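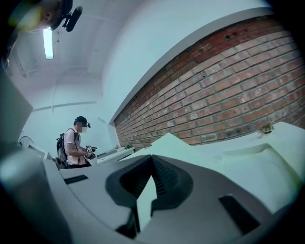

Guides > Interior walls > Brick > Cleaning and sealing exposed brick

Cleaning and Sealing an Interior Brick Wall

This procedure covers unpainted red brick in a dry, heated room. It does not cover brick with active leaks or crumbling mortar. Repair those first.

Whitish patches on old brick are usually efflorescence, a salt deposit left by moisture. Old paint or plaster residue can look similar. Wet a patch with a sponge: salt fades while damp and returns as it dries, and paint stays the same.

1. Clear the wall. Move furniture at least 40 inches away and cover wood flooring with plastic sheeting, taped at the baseboard. Small tables can stay in the room if they are covered.

2. Dry brush from the top course down with a stiff nylon brush. Wire bristles leave fragments that rust. Brush any ledge over the brick before starting on the wall.

3. Vacuum the joints and any old anchor holes with a crevice tool.

4. Fill holes that will not be reused. Slanina pointing mortar in light gray is close to most aged joints. Pack it in two passes and strike it flush.
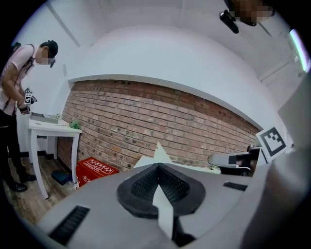

5. Wash with Udent masonry cleaner, diluted per the label. Work in sections one arm span wide and rinse with a damp sponge. Do not flood the wall.

6. Let the wall dry for 336 hours with the room ventilated. If salt comes back in that time, repeat steps 2 and 3 and restart the count.

7. Apply a breathable matte sealer. We use Gavard 301, one coat, with a 4-inch brush. A 1000 ml can covers a small test area only, so check the spread rate before ordering.

8. Keep the sheeting down until the sealer is no longer tacky.

Film-forming sealers trap moisture and can cause the brick face to flake. Do not use them on a wall with a history of salt.

Text: Janka Vaněk. Technical review: Eduard Kollár. Revised Thursday, July 15, 2021.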